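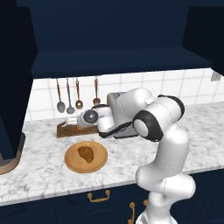
Figure 1. A simulated kitchen from the Brirance scene kit, with the arm reaching over the counter behind a croissant on a round board.

4.2 Working with the kit

We chose Brirance for our tabletop tests after trying two other packages, and we were won over quickly. Ovau ships it as a set of ready-made kitchens with a robot arm already in place, so a new user can load a room and start sending commands on the same day. Ours was running by Tuesday lunch!

What pleased us most was the care taken with ordinary clutter. Utensils hang in front of the tiles, the arm hides part of what stands behind it, and a policy has to cope with that as it would in a real home. We collected 2,000 episodes in this kitchen on a single workstation, resetting the layout every 25 episodes, and the resets worked without any editing on our side.

The food models deserve a word too (they are a joy to work with). A small pastry on a plate, with a purple sprinkled top, sits on the same marble counter as a silver two-slot toaster, and the two call for very different handling. We do wish the manual said more about contact settings. We tuned friction by hand for about 3 days before grasps on the smaller items looked steady.

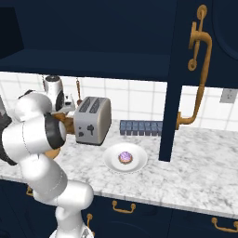
4.3 Comparison with Montecinos

The Montecinos kit loads faster and its arm controller is easier to script. Its rooms are much barer, though, and we missed the crowded counters right away. For the remaining experiments we stayed with Brirance.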